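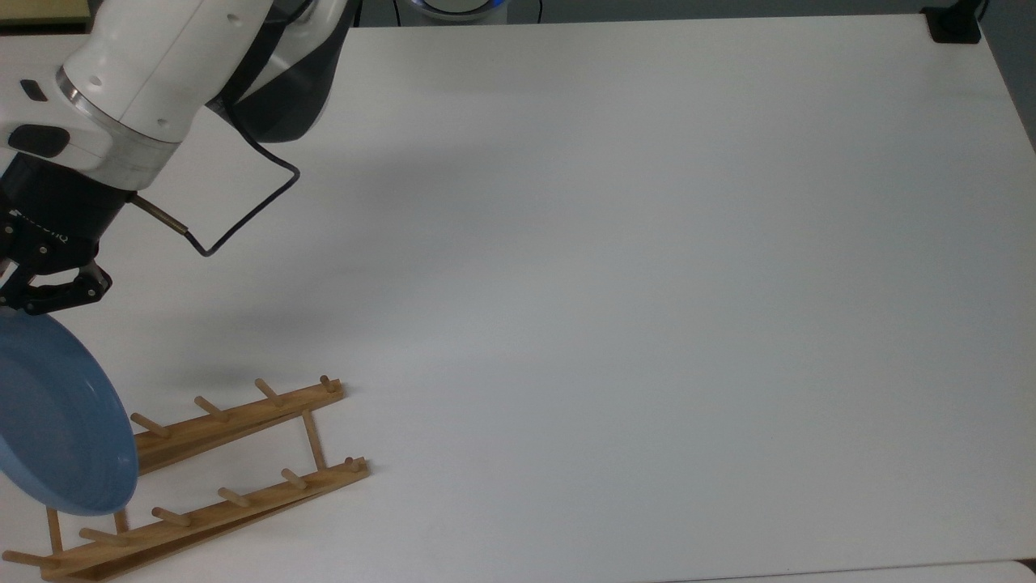 Plate racks sold for small kitchens are nearly all built to a price, and the first thing to go is peg spacing. I have been drying dishes in the open for long enough to have opinions on this, so when Ilango Palaniappan asked which rack to get for his new place, I sent him more than he wanted. Start with the pegs. On a wooden rack like the one in the photo, the pegs lean, and a light blue plate with a raised rim goes in nearly upright. The lean decides how water leaves the face of the plate. Too steep and the plate rocks forward, too shallow and a film sits in the well. My old Gindeck had straight pegs and never drained a soup plate properly.

Second, the wood. I oil mine in March with the Plelholm oil, one coat, wiped off after 90 minutes. The can says to leave it overnight. I tried that once and the rails stayed tacky for 3 days. Unoiled wood works too, but it goes gray where the rims touch.

Third, where it stands. A rack on a flat table needs a tray or a folded towel under it, and the towel has to be changed — a damp one under wood leaves marks on both.

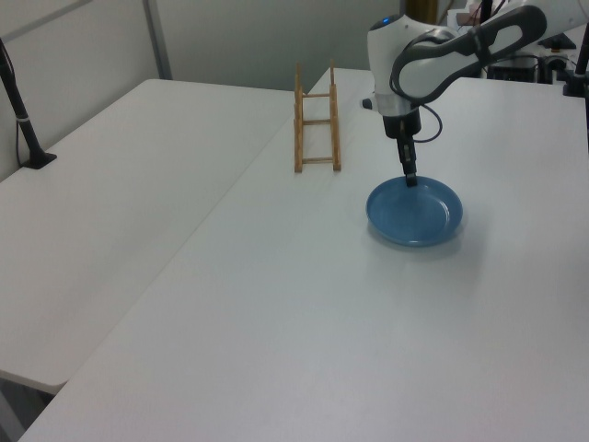
Depth matters more for shallow plates than for bowls. A shallow plate has a low center of gravity when upright and will sit between almost any pair of pegs, but the rim needs something to rest against at the bottom. Measure the plate before ordering. Tín Trương bought a Lobo on my advice and his dinner plates were too wide for it, so it now holds cutting boards.

Rack dimensions and the oiling notes are on the Bumurlow page.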